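3. Collecting demonstrations by remote control

3.1 Task and workspace

The tidy-up task was chosen for a very plain reason: everyone who sat down at the controls already knew how to do it. You open a bin, pick up a piece of rubbish, drop it in, and move on to the next. For a person it takes a few seconds and no thought at all. For an arm being driven from a distance it is full of small decisions, and those decisions are exactly what we hope the policy will learn to copy. In our earlier work with the Trodholm controller, operators moved coloured blocks between trays, and the resulting policies were tidy but brittle. Household rubbish is a far richer teacher! 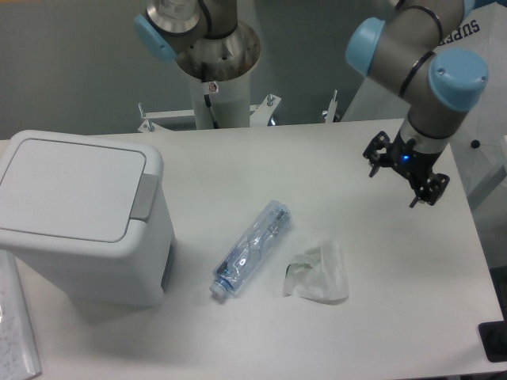

Operators were given very little instruction. We told them which items had to end up in the bin and left the order, the approach and the choice of grasp to them. This freedom matters a great deal, as the two kinds of item call for quite different habits. A bottle on its side, set diagonally with its cap toward the bin side of the table, has an obvious long axis, and most operators turned the wrist to grasp across it. The crumpled wrapping to its right has no axis worth the name. People poked at it, pinched a fold, let go and tried a different fold. We kept all of those attempts in the training set, and we are glad we did (see Section 5.2).

Each operator completed 6 practice runs before recording began. Between runs the items were put back by hand, with no template and no marks to aim for, so the starting layout drifts a little through every session. We consider this a feature of the data. A policy that has only ever seen one starting layout tends to replay a motion; one that has seen the layout wander has some reason to look.

3.2 The control link

The operator moves a hand controller, and its pose is mapped to the pose of the gripper. A trigger sets the finger opening. We used the Pramell mapping, in which the arm follows only while a clutch button is held, so an operator can let go, bring their own hand back to a comfortable position and carry on. New operators found the clutch odd for the first few minutes and then stopped noticing it, which was lovely to watch.

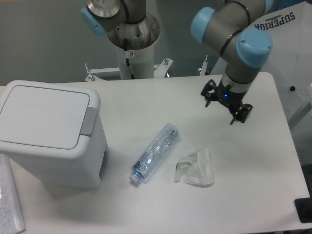
Follard Workshop Papers, Vol. 4, p. 90

Two changes to the mapping made an immediate difference. The first was scaling. With one-to-one motion, operators overshot small targets such as the latch on the bin lid, so we halved the translation near the table surface. The second was a gentle limit on wrist speed. Without it, a quick flick of the operator's hand could spin the gripper faster than the camera stream could show, and people lost track of which finger was which. Both changes were left on for every recorded run.

The lid deserves a paragraph of its own. Opening it is a contact task with almost no visual feedback once the finger is in place, and it was the step that operators asked about most. Some approached the latch from above and some came in from the side. We had expected to have to pick one strategy and ask everyone to use it. In practice the mixed data trained perfectly well, provided that the policy predicted short chunks of motion and committed to them. 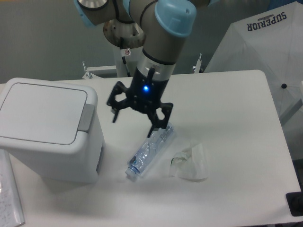 Hesitation is the other thing that remote control puts into the data. A person guiding an arm by hand, with a palm on the wrist, rarely stops in mid-air. The same person working through a screen stops often, usually just before contact, to judge the depth. A policy trained on raw recordings learns these pauses faithfully and will then hover above an object for far too long. We followed Czerwiński in trimming any stretch with no commanded motion, but left a short part of each pause in place so that the timing of the fingers was not disturbed.

3.3 Guiding by hand as a comparison

For comparison we also collected a smaller set by kinaesthetic teaching, with the arm in a compliant mode and the demonstrator standing beside the table. These runs are smoother and they feel wonderful to make. Their drawback is that the demonstrator's arms and shoulders get into the camera view, and none of that is there when the policy runs by itself. We tried masking the person out and were not satisfied with the result, so the hand-guided runs are used for the motion prior only.

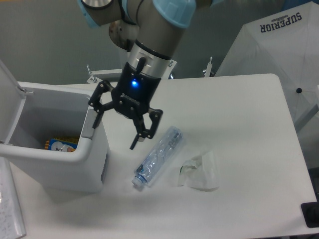
The two sets differ most in how failures are handled. Hand-guided demonstrators corrected a poor grasp before it had a chance to slip, so the recordings contain hardly any recoveries. Remote operators, who felt nothing through the controller, found out about a slip by seeing it, and then had to go back. Those second tries proved to be the most valuable part of the collection, and we return to them in Section 5.2.

Figure 2. Bottle and wrapping task, seen from the head camera.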